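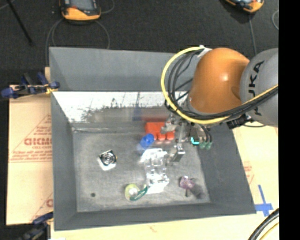
Ramasamy Hall, July

Home | Visit | Collections | Learning | Galleries | Contact

Reading time: 2 minutes

The Household Objects Collection: Sorting and Storage

The Household Objects Collection holds more than 80 small items given by residents of the Cludano district. Most are everyday things of little market value — toys, kitchen tools, stationery and packaging — and many reached the collection without a written record. This page accompanies the summer sorting period, during which each item is checked, numbered and assigned a permanent place in storage.

Gray bin, sorting area. The sides slope, the right wall flaring wider than the left, and the floor is scuffed. A bright red-orange object with rounded lobes along its bottom edge lies toward the back. Objects remain in open bins of this type until an entry has been made in the register.

Labels are written in pencil on plain card and tied to the item wherever its shape allows. Very small pieces are placed in paper envelopes, which carry the same number as the register.

The register was begun by Digby Pirihi, who also prepared the list of terms used for color and condition. Two copies are kept, one in the Uker reading room and one with the collection itself.

Items may be viewed by appointment. Requests should give the register number where it is known — a short written account of the object is accepted where it is not. Visitors are asked to leave bags at the Brarkex Street entrance and to allow two hours for a first visit.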